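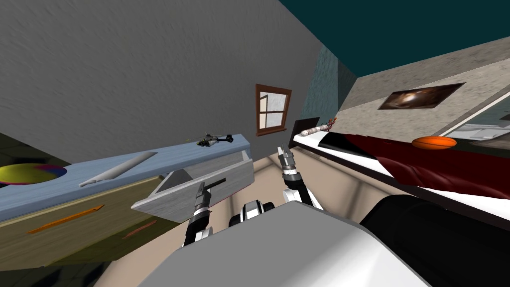
Joyce Nyamweya has catalogued perforation varieties for Mendolard since January, working from a stock of 300 used definitives. Most of the job is measurement. "The gauge is counted over two centimetres," she says. "If the sheet was run on a worn comb, you get short teeth at the corner, and people list that as a new variety. I don't."

She checks each stamp against the watermark first – face down, in fluid – and then under the lamp for paper coating. Nine copies have been set aside as doubtful. Seven of them show signs of reperforation along the left margin.

Asked whether the colour shades will be listed separately, Nyamweya is cautious. "Only where the printing can be dated from a postmark. Otherwise it could be fading."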